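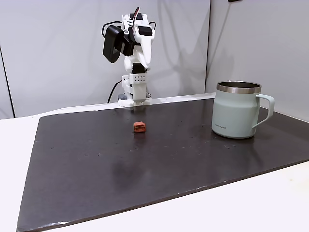
What to expect at a robotics open day with two kids?
Posted by edasholm_dad

The makerspace in Prutidmont is holding an open day on Thu 10 April and I'm thinking of taking my two, aged 7 and 11. The flyer says there will be small robot arms doing pick and place and that visitors can try driving one. I've never been to anything like this. Is it worth the drive from Edasholm, do you have to book, and will the younger one get a turn or is it mostly adults standing around talking about software? Also wondering about parking.

Pallavi Rana

I went to the one they ran last May and took my niece. You don't book for the open day itself, but there is a sign-up sheet for driving the arms and you should put your names on it as soon as you walk in. Turns are short. We waited through most of the morning for the second go.

The arms are the small desktop kind with 3D-printed parts and servo motors. They sit at the back of an ordinary table and work over a flat board. The tasks are simple ones, such as picking up a block and putting it down beside a mug, or as close to it as you can manage. It looks easy when the staff do it. My niece was eight and needed help with the controls at first, then did better than I did. The seven-year-old should be fine if you stand with them.

They also ran a demonstration where the arm did the job by itself. It missed the block a few times and the presenter talked through what had gone wrong, which I found more useful than the parts that worked. There was a fair bit of standing and listening in that session, so you might skip it with the younger one.

Parking is on the street behind the building. It filled up early. I paid nothing, but check the signs. If you like the arms, ask about the Saturday build group. They told us the parts for one came to $213 at the time, not counting the printing, and I don't know what it would be now.

Plesetik73

Bus 73 stops out front, so don't bother with parking. Closes at 1700, but they start packing up before that. Bring lunch.

T. Espinoza

Haven't been to this one. The open day at my college had a big industrial arm behind a fence and the kids couldn't touch anything, so I'd ring first and ask whether the hands-on part is going ahead. Sometimes the flyer is printed well before they know who is coming in to run it.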